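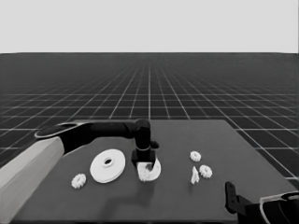
Pre-Session Safety and Readiness Check — Gear Assembly Project, Two-Arm Cell
Robotics Club, Plelton Hall, Room 163
Inspection date: August 9, 2024
Checked against: club checklist, third revision
Result: PASS WITH CONDITIONS (see end)

Marks used: OK / FIX / NOT SHOWN. "Not shown" means the team told me it was fine and I did not see it for myself. It counts as open.

PART A. SIMULATION

A1. Both arms load in the scene with the table. OK.

A2. Parts set loads complete. OK.
Comment: Large disc, three small gears, the half-ring and the small upright piece. The team's parts sheet still calls the upright piece "misc." Give it a name. If it falls over during a run I want the log to say what fell over.

A3. Parts start in the same place after reset. FIX.
Comment: Two resets matched. On the third, one gear came up turned by a tooth or so. I was told this is "within noise." Whose noise? A simulator with a fixed seed should not have any.

A4. Grip on the curved part holds through a full lift. NOT SHOWN.
Comment: The gripper gets down around the half-ring well enough. Being around a part and having hold of it are two different claims, and the write-up uses one word for both. Show me the contact readout during a lift. The part has a toothed-looking side and a smooth side, so I would also like to know which one the fingers are supposed to trust.

A5. Arm-to-arm collision check turned on. FIX.
Comment: It was off. It had been turned off to make the runs faster. Turn it on and leave it on. Yes, the second arm stays back at the corner of the table in the current plan. Plans change the night before the demo.

A6. Success rate recorded and explained. FIX.
Comment: The poster draft says 92 percent over 500 runs. The log folder holds 1,379 runs. I asked how the 500 were picked and got two different answers. Either report all of them or write down the rule, and write it down before looking at the results.

A7. Friction and part weight match the printed parts. NOT SHOWN.
Comment: Values were copied from the Zellow starter file. Weigh the parts. The kitchen scale in the supply closet is good enough for this.

PART B. REAL CELL, POWER OFF

B1. Base bolts tight on both arms. OK.

B2. Table clamped to the floor rail. OK.

B3. Cables clear of the elbow through full travel. FIX.
Comment: Left arm rubs its cable at the end of travel. Tape is not a repair. Re-route it.

B4. Tape line on floor marks the reach of both arms. FIX.
Comment: The line was laid out for one arm. Redo it with both at full stretch, gripper included.

B5. Gripper fingers free of cracks and loose screws. OK.
Comment: One screw took a quarter turn. Check again next session.

PART C. REAL CELL, POWER ON

C1. Emergency stop halts both arms. FIX.
Comment: It halts the left. The right finished its move first. That is a fail for the whole cell and I don't care that the move was short. The Cheema relay board has a second channel and nothing is wired to it.

C2. Speed limit set in the controller. OK.
Comment: Set there, and also in the student script. Remove it from the script so there is one number to check.

C3. Arms hold position when the program stops. OK.

C4. Stop button within reach of the person running the program. OK.

C5. Safety glasses worn by everyone inside the line. OK.

PART D. PAPERWORK

D1. Sign-in sheet current. OK.

D2. Risk form describes the actual task. FIX.
Comment: The form describes last December's block stacking. Someone changed the title to "Gear Assembly" and stopped there. Pinch points between a gear and the table are not mentioned anywhere.

D3. Code version written on the form. NOT SHOWN.
Comment: "Latest" is not a version.

CONDITIONS

Simulation work may continue today. No powered work on the real arms until C1, B3 and B4 are closed and I have seen the stop button tested ten times in a row with both arms moving.

A5 must be closed before any simulated path is sent to hardware.

A6 must be closed before the poster goes to the Grorkness Student Showcase. I will not sign the safety page of an entry whose main number I can't trace.

Re-inspection: on request, with one day's notice. Bring the logs.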